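Faltas personales en la liga de baloncesto de Bragança

Léeme, versión 3

Llevo demasiados inviernos viendo baloncesto de categorías pequeñas, y un día me picó la curiosidad: ¿de verdad pitan más faltas en los últimos minutos o me lo imagino yo desde la grada? Así que me puse a pasar actas a una tabla, y aquí la tenéis (¡por fin limpia!).

Qué hay dentro

El archivo faltas.csv trae 2,019 filas, una por falta personal. Cada fila lleva el partido, el cuarto, el minuto, el equipo que la comete y si hubo tiros libres. Los nombres de los jugadores no están, que muchos son chavales y no pintan nada en internet. El archivo equipos.csv es cortito y solo sirve para cruzar los códigos con los nombres, Rotbridge y Pliltdale incluidos, que vinieron de invitados al torneo de abril.

Cosas raras que os vais a encontrar

El minuto cuenta desde el inicio del cuarto, no desde el del partido (me lo habéis preguntado mil veces, perdón por no ponerlo antes). Las técnicas van con tipo = T. En hasta 12 partidos la letra del acta era tan mala que dejé el minuto vacío; si alguien la descifra, que me escriba. Las prórrogas salen como cuarto 5, y si hay segunda, 6.

Setareh Zamani repasó los códigos de equipo y me pilló dos cambiados, ya corregidos. El script allero.py saca las gráficas por cuarto y os crea una carpeta salida. Necesita pandas y poco más.

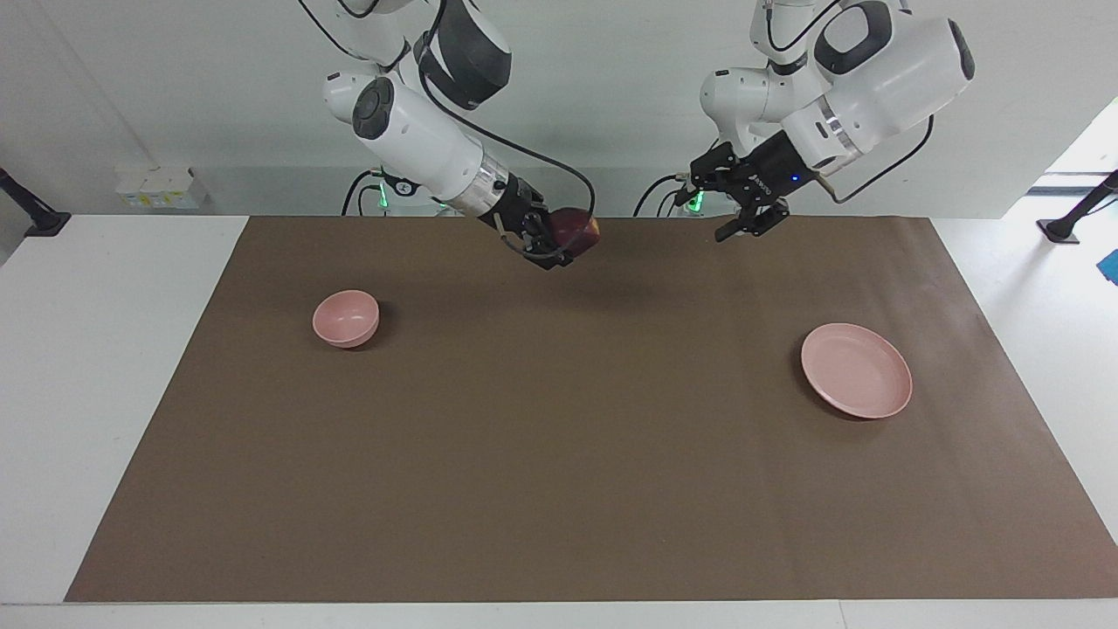
Manzana roja en la pinza, sobre el tapete de papel marrón.

Uso y licencia

Podéis usarlo para lo que queráis, citando el repositorio. Para comparar árbitros no os va a servir, porque esa columna no existe ni la pienso añadir. Si encontráis una fila duplicada, abrid una incidencia con el número de partido y la miro en cuanto pueda.

Pendiente: pasar los tiempos muertos y separar las faltas en ataque, que ahora van mezcladas con las demás.

Última actualización: 5 de enero de 2021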